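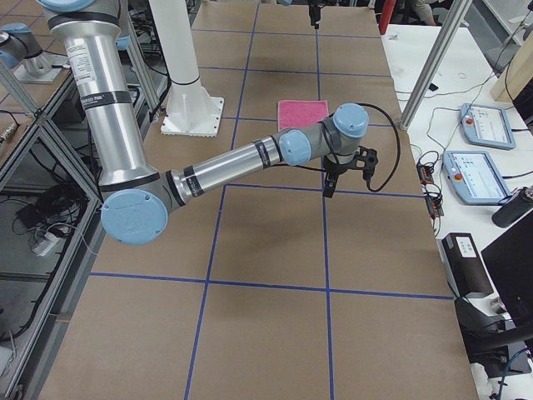 2 min read

Nivau Community Garden — Minutes of the Summer Meeting, July 1, 2021

Present: Sandrine Riviere (chair), Ludivine Pons (minutes), 14 plot holders. Apologies from the Lefèvre family and from both Satos.

Minutes of the last meeting were read and approved, with one fix: the new hose is 175 feet long.

Water. The big rain tank is in and it's a beauty! It holds 2000 gallons and was nearly full after the storms in the last week of June. Sandrine thanked everyone who came out to dig the base in that heat. Please close the tap all the way when you're done, a quarter turn past where it feels tight. The top beds still get weak pressure in the evening. Ludivine will ask at the hardware store about a small pump and bring prices next time.

Tomatoes. Long and very happy discussion. The Pornalero seedlings have done far better than the ones we bought last year, and several people already have green fruit the size of a fist. Seed will be saved from the plants in beds 4 and 9, so please don't pick the fruit marked with red yarn. There was some worry about blight on the north side. Anyone who sees brown spots should take off the leaves and put them in the trash, and keep them out of the compost.

Compost. Bay two is ready to use, dark and crumbly and smelling wonderful. Two buckets per plot to start with, then whatever is left is open to all. Bay three needs turning and has far too much grass in it. Bring dry leaves or torn cardboard if you have any.

Money. We have $1675 in the account. Agreed to set aside $800 for the shed roof, which has to be done before December. The vote was 13 in favor, one against (would like to see a metal roof priced first — Sandrine will get that number too).

Harvest supper. Yes, we are doing it again! Long tables down the middle path, bring a dish and your own plate. Ludivine has offered her bean soup and was cheered. Date to be picked once we see how the corn comes along.

Other business. The gate latch sticks, lift and then push. Plot 11 is free and goes to the next name on the list. Someone left a very nice pair of pruning shears on the bench, and they are now hanging inside the shed door.

Meeting closed at 8:10, followed by a walk around the beds and the first raspberries.

L. Pons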